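Section 3: Setting the White Balance

Use this section after you have charged the Trusteck camera and attached a lens. Leave the Gomar light panel off until step 2.

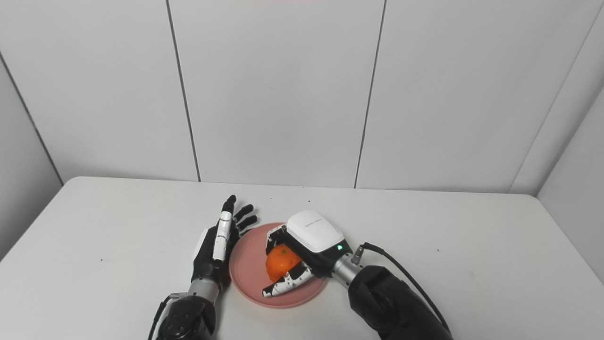
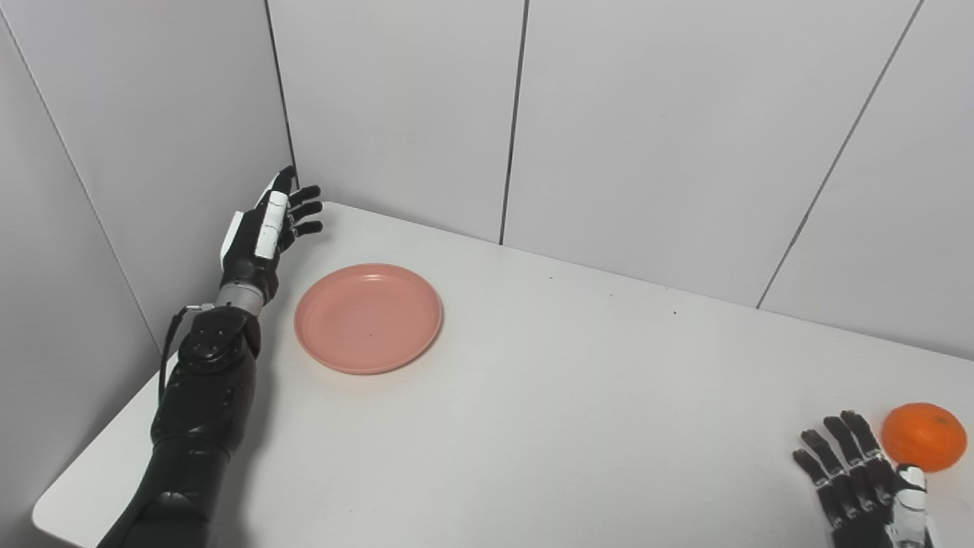

1. Choose a plain surface that takes up a good part of your view. Turn the mode dial to M and set the ISO manually. A white tabletop, like the one in both pictures, will do for this step. Do not use a colored cloth or a glossy tray.

2. Place the light panel to one side and set it to 70 percent. Let it run for 3 minutes.

3. Press MENU, select Custom WB, and fill the center circle with the white surface. Press the shutter button all the way down.

4. Select Save. The screen shows the new setting next to the battery icon.

Note: The camera keeps almost 40 saved settings. When the memory is full, the oldest one is replaced.

Caution: Do not cover the vents on the light panel while it is on.

If error 994 appears, the surface was too dark. Raise the light level and repeat step 3.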